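Cummont Folding Workbench Mat – Large

Item no. 2360
In stock, ships from our Andent warehouse

Hi, Rosaire Hawthorne here. I run the bench and floor section of the shop, and I write these pages myself, so if something on this one is wrong you can blame me directly.

The Cummont is the mat I've used at home for two winters now. It's a thick rubber sheet with a fabric back, it folds in half along a stitched crease, and it turns any table you happen to own into something you can work on without your spouse getting upset about the finish. I repair clocks and sewing machines on mine. My sister-in-law cuts leather on hers (she swears at the crease a bit, more on that below).

What I like about it

It lies flat. I know that sounds like a small thing, but I've bought mats that came rolled in a tube and still wanted to be a tube six months later. The Cummont comes folded, you open it, you leave a couple of heavy books on the crease overnight and you're done.

Screws don't roll on it. The top has a very fine pebble texture, enough to stop a small screw from heading for the floor but not so much that a pencil line goes wobbly. And it's quiet! I work late, and setting a wrench down on this doesn't wake anybody up.

It also wipes clean with dish soap and warm water. Machine oil comes off fine. Wood stain does not, so put newspaper down first.

What I don't like

The crease. If you cut fabric or leather with a rolling cutter you will feel it, and you'll learn to keep your work on one half or the other. Isabelle Dufour at the Chidiac factory tells me they're testing a version with no fold, and I'll put it up here when I can get it.

The smell, too. It's rubber and for the first week it smells like a tire store. I hung mine over the porch rail for 12 days and that took care of it. Issa in our warehouse says baking soda works faster – I haven't tried it. 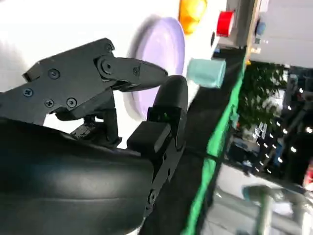
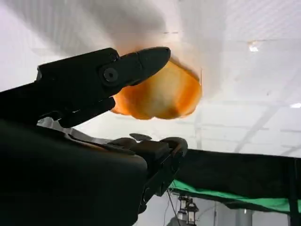 Sizes and what's in the box

The large opens out to 1000 mm on the long side, just over 39 inches, and takes up most of a normal kitchen table. The small is half that length and doesn't fold at all, so if the crease bothers you, get two smalls and push them together.

In the box: the mat, one elastic strap to hold it shut, a care card. No carrying bag. People ask me about the bag a lot. Daltamer makes one that fits, and we carry it under Bags and Cases.

Color: charcoal or green. The green is darker in person than it looks on most screens.

Heat

Please don't solder straight on it. It will take a warm glue gun nozzle for a moment without complaint, but a soldering iron leaves a pit and a terrible stink. Use a silicone pad on top for that kind of work. We sell those as well, and any brand will do.

From customers

"Bought it for model trains, ended up using it for everything. Wish the strap was longer." – Hiba Hijazi

"Good mat. Mine arrived with a bent corner and they swapped it, no argument. Corner on the new one is fine." – Anas Mansour

Both fair. The strap really is short, and you have to fold the mat tight to get it around. I use a belt.

Shipping and returns

Orders go out within two working days. The large is heavy for its size, so it ships flat in its own carton and can't be combined with small parts. You can send it back within 7 days of delivery if it's clean and uncut. If it came damaged, email me a photo of the carton and I'll sort it out, and you won't need to pay for the return.

One last thing: the green large is the one that runs out. Our next delivery of those isn't until July, so if the button says "notify me," go ahead and press it and I'll write to you when they land.

Page last updated January 31, 2020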